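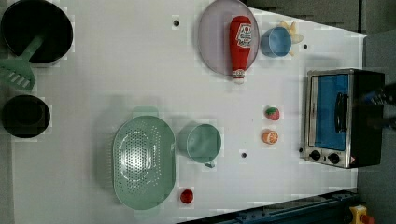
Skolura opens its kitchen manipulation collection to researchers

9 December 2023

Skolura is delighted to announce the first public release of Bawa, a collection of recorded demonstrations for teaching robot arms to do ordinary kitchen jobs. The release holds 2086 demonstrations, every one of them guided by a human operator, and it is available to university and non-profit labs from today.

The project began in April with a toy kitchen, a white tabletop and a long list of chores. Operators steer the arm through one short task at a time while the system records what the cameras see and how the arm and gripper move. Later, a learning program studies those recordings and tries to work out the behaviour for itself.

Play food turned out to be a wonderful place to start. A strawberry, a banana and a ketchup bottle all ask for a different grasp, and a mug handle asks for something else again. Then there is the toaster oven, which has a door to pull and knobs to turn, and which has become the team's favourite piece of equipment by a fair margin (and the source of most of its groans).

"You learn a lot about your own hands doing this work," said Periklis Karagiannis, who leads data collection at Skolura. "I've opened oven doors my whole life and never once thought about where my fingers go. Now I think about it every time I make toast at home. When an operator finds a nice clean way to do it, the whole room hears about it!"

Roughly 900 of the demonstrations involve the toaster oven in some way, from opening the door to putting food inside. Another 400 are recoveries, in which the operator deliberately begins from a poor position - a cup on its side, say, or a spatula with its handle pointing the wrong way - and puts things right. The remainder cover moving, sorting and stacking.

The layout of the table is changed between sessions. Pans trade places with plates, the colander wanders from one side to the other, and items that have no part in the task are left out among the ones that do. Operators are asked to work at a comfortable pace and to keep their mistakes in the recording if they can recover from them. Failed attempts are labelled and kept in a separate folder.

Each demonstration comes with a plain-language instruction, written by the operator after the recording is finished. The team chose not to standardize the wording, so "pop the orange in the oven" sits alongside "place orange inside toaster oven, leave door open." A second person checks every instruction against the video before it goes into the collection.

Recording was carried out at 5 workstations using Pilleo, Skolura's in-house control software. A trimmed version of Pilleo for playing back and searching the demonstrations is included in the download, along with notes on calibration and the labelling guide.

Work on the next stage, called Clarell, is already under way. It will add longer jobs made up of several steps, such as clearing a plate and setting the table again in a different arrangement. Skolura would love to hear from labs with chores to suggest, particularly awkward ones.

Labs wishing to use Bawa can apply through the research page on the Skolura website. Applications should name a lead researcher and include a short paragraph on the planned work. Media enquiries and requests to visit the workstations can be sent through the contact form on the same site.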